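Open Day at the Danditz Sorting Hall
By Sabina Havlíček, July

The hall is behind the bus depot and the sign is small, so allow ten minutes to find the right door. I got there at half past nine and was given a visitor's badge and a pair of shoe covers.

Danditz takes in mixed plastic parts from toy libraries, nurseries and repair shops, sorts them and sends them back out as spares. Lawal Nwosu runs the floor and led our group. He told us they handled 3,000 parts in their first month and that it was far too many for the benches they had then.

We began at the washing end, which was noisy and smelt of detergent. After that come the drying racks, then a long room where the sorting is done. Parts go into shallow plastic trays by type and then by colour. Roos Mulder has worked in this room since it opened. She prefers a tray with a wide rim, as it is easier to pick up in gloves, and she doesn't mind if it is scratched. New trays are kept for the packing side.

Small clear pieces are the awkward ones. They get missed under the lights, and Roos tips her tray a little to look for them before she passes it on. A man from Terkine asked whether a black tray would help. They had tried some and gone back.

The store upstairs has 143 drawers, all labelled by hand. Visitors may open them. I found wheels, hinges, clips and one drawer marked "ask Boris". Boris Janevski was at lunch.

Tea was served in the loading bay, with seed cake. There is a sales table by the exit where mixed bags are sold by weight, and I came away with a bag of clips for the school cupboard. Parking is poor. The lift was out of order, and the stairs to the store are steep, so ring beforehand if that is a difficulty.

The next open day is in the autumn. Groups are limited to 29 and places are booked at the front office.

Contact the editor | © Revau Local Pages | Back to top
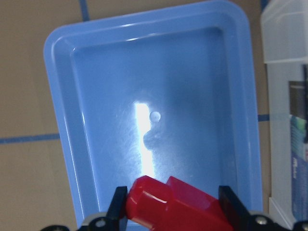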